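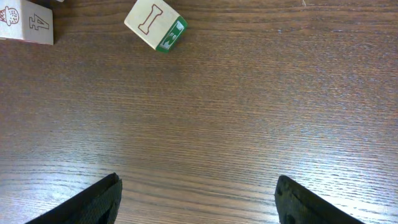
According to Marisol Boateng, the Kenar Accord was less a peace treaty than a long agreement about who may use the river, and most later writers have followed her in this. The accord ended the border dispute between the upland district of Prinard and the port territory of Kenar. It was signed in May, after six rounds of talks in the neutral town of Pant.

Search this site Go

Background

The dispute began when Prinard closed the valley road to traders from Kenar. Fighting stayed limited, but 2,080 people left their homes in the first winter. Two earlier ceasefires failed, the second one over the question of prisoners.

Negotiations

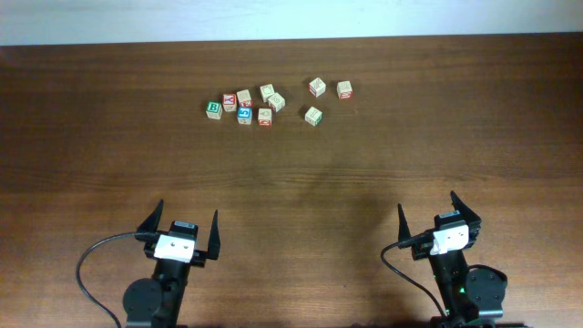 Vsevolod Antoniuk wrote later that the delegations spent more time on the order of the agenda than on the border itself. Prinard wanted the prisoners discussed first, and Kenar wanted the road. The mediators finally put both matters in one chapter, and 156 detainees were released before the signing.

We use cookies to remember your settings. Accept Manage

Terms

The final text has 459 articles, many of them very short. It set a demilitarised strip on both banks of the river, reopened the road and created a joint monitoring office, called Grinumico, with its seat in Pant. 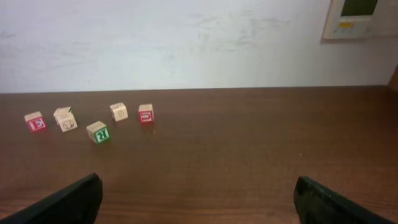 The office had no armed personnel and could only report violations to both governments. Its reports were published in the two official languages. Critics in Prinard said that the office was too slow, while in Kenar the main complaint was the cost. The articles about fishing rights were never fully applied, and they remain a subject of talks between the neighbours.

Contact | Copyright | Back to top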